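Bostari listings: data card

A table of hotel listings for the Flatham coast, compiled by Cuiping Jin and Naveen Singhal. It has 64 properties and 12 columns. The wording comes from the hotels, so treat it as advertising.
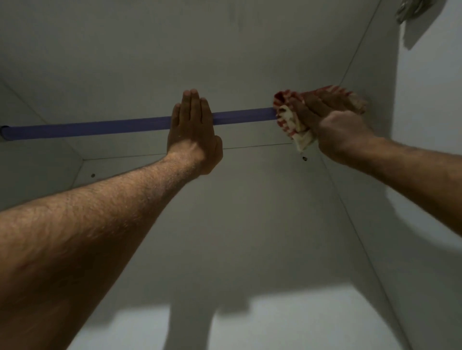 Star ratings are self-reported and we don't trust them. The "renovated" column is worse: one owner may mean a new wing, another a strip of blue tape along a ceiling joint. We kept the column but wouldn't filter on it.

"Sea view" was checked for 17 properties only. Birdie Ambrose did the checking in September and rejected most of them — a view from the parking lot doesn't count.
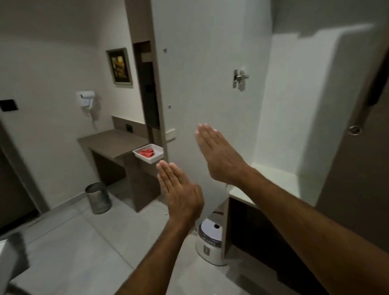
Fig. 2. Room with white walls and pale floor tile.

Prices are for two adults, breakfast included, or so the hotels claim. The pool column doesn't say whether the pool is open.

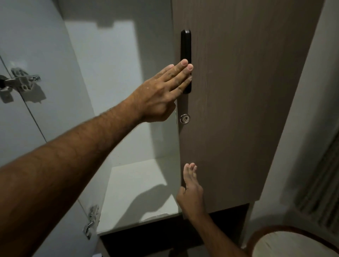
Vol. 2, p. 30

Known gaps: nothing from Sarnard, and spa names are spelled however the hotel felt like it. Send corrections to Wanpen Yensuk, with a source. "I stayed there once" isn't a source.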